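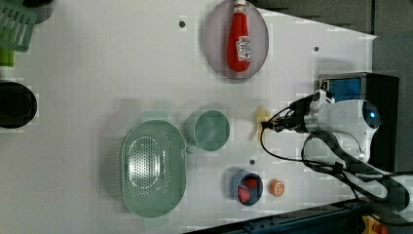
Colander

A colander is a bowl-shaped kitchen utensil with holes in it, used to drain water from food such as pasta, boiled potatoes or washed salad greens. The word comes from the Latin colare, meaning to strain.

Shape

Most colanders are round, but oval ones are also common and fit more easily across a narrow sink. Some have holes over the whole body. Others are perforated only in the base, often in rings that follow the outline of the rim. A raised rim gives the hands something to hold – useful when the contents are hot.

Materials

Early metal colanders were made of tin or copper. Enameled steel, stainless steel and aluminum came later, followed by plastic. Plastic models are light and do not rust, but they can warp if left against a hot pan. The oval Pruvham, sold by Plastilton from 2000, was made in 2 sizes.

Related utensils

A sieve has a fine mesh in place of punched holes and is used for flour, sauces and small grains. A slotted spatula drains single portions as they are lifted from the pan.

See also

Strainer
Salad spinner
Chinois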